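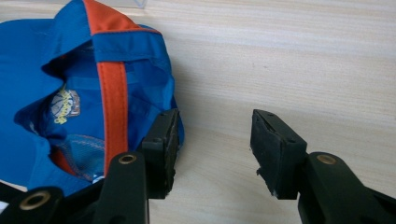 Budgeting for hand-held grippers: is the service bundle worth it, or do I just buy pads?

Posted by tallgrass_k in Equipment and purchasing

We're a small shop that records handling demos, mostly bags, clothing and other soft stuff on a tabletop. I have to put in a budget request for next year and I don't trust the numbers I've been given.

Stollix wants 1280 dollars for a second gripper pair with no extras. For 1835 they'll add what they call a service bundle: spare finger pads, spare bushings, and "priority support." The brochure says the pads are good for a full year of normal use. I've asked twice what normal use means and both times got the brochure back.

My own experience says the pads go long before anything else does. The brass bushings look fine to me. The plastic arms look fine. The rubber is another story.
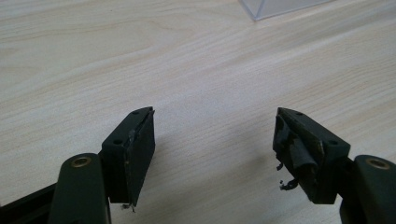 One pad has come away and curled over on itself, and there are torn bits hanging off the corner of the block. The pad across from it is scuffed up too, just not as badly. I can order a bag of pads from Skonero for much less than the price difference, but they're sold as "compatible," and I've been burned by that word before.

So: has anyone bought the bundle and felt they got their money's worth? And how do you budget for pads when the seller won't give you a wear figure? Straps and seams seem to be the worst for us, but that's a hunch. I haven't kept records — I know, I should have.

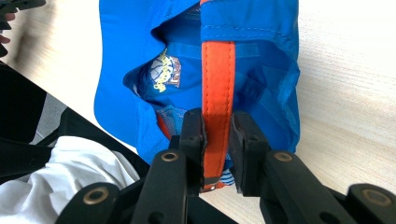

Syahrul Hartono
I'd leave the bundle alone unless they put the contents in writing. "Spare pads" could be two or it could be twenty. We paid for something similar from Gritano and the spares were one set in a plastic bag. The priority support was an email address.

On wear, stop asking the seller for months. Months mean nothing. Ask for a number of closures, and ask what they were closing on. Then run your own count: fit a fresh set, keep a tally sheet on the bench, and look at the pads at 1000 closures. If an edge is lifting by then you know what you're dealing with, and you can work out a pad budget yourself in five minutes.

Also check how yours are attached before you order anything. If it's adhesive, a better adhesive might buy you more time than a better pad would. Clean the block properly first. Half the peeling complaints I read are people sticking new rubber onto old glue.

Blažena Zelenák
I agree about getting it in writing, but I'm less sure about the cheap pads. We tried compatible ones and the thickness varied from bag to bag, so the fingers met unevenly and we wasted a morning blaming the arms. Buy one small pack and measure every pad in it. If the pack is good, buy the rest right away while they're still from the same batch (ask, they don't always know).

For the request itself I'd put pads on their own line as a consumable. If you bury them in the purchase price, next year someone will ask why you need money for a thing you already bought. And I would question the second pair too. Is it for more work, or is it there so you have something to use while the first one is waiting for pads? A drawer of spares fixes the second problem for a lot less than 1280.

marl_pit
just get the Ramasamy ones, never had a problem

tallgrass_k
Thanks. The second pair is partly for downtime, I admit, so that part of the request is coming out until I have a count. marl_pit, how long have you had yours, and what are you picking up with them?

marl_pit
since January. foam blocks mostly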